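Young people leaving Tullalby

kistel_road
The council's March newsletter says 530 people under 30 have left Tullalby since the last count. My daughter is one of them. She pays more for a room in the city than we pay on our mortgage. Is anyone's kid planning to come back?

BKaimal
I'm 29 and I came back. Rent is cheaper, but I drive to Drulley for work and that eats most of the difference. Of my class of 18, I know of two who still live here.

gethin_lad
People have always left. I went at 19 and came home when I had kids. I don't see why it's a crisis now.

BKaimal
You came home to a house you could buy. There were 5 places for sale last month and I couldn't afford any of them.

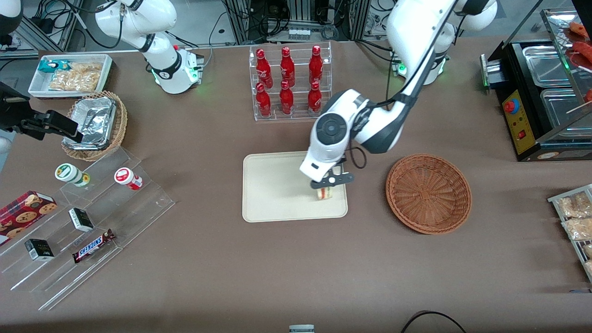
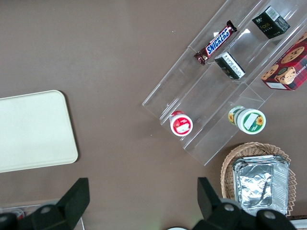 Also, the last bus from Drulley is at 6:40 p.m. If you don't have a car you can't take a late shift, so that rules out half the jobs.

gethin_lad
Fair point on the bus. I still think the newsletter number is off. Does it count students?

Eifion Eynon
It does. I asked at the office. They're counted as gone if they registered with a doctor somewhere else, and many return after they graduate.

kistel_road
Many? Mine graduated two years ago and so did her friends. They're all still in the city.

Eifion Eynon
I only know what the office told me. They didn't have a figure for returns.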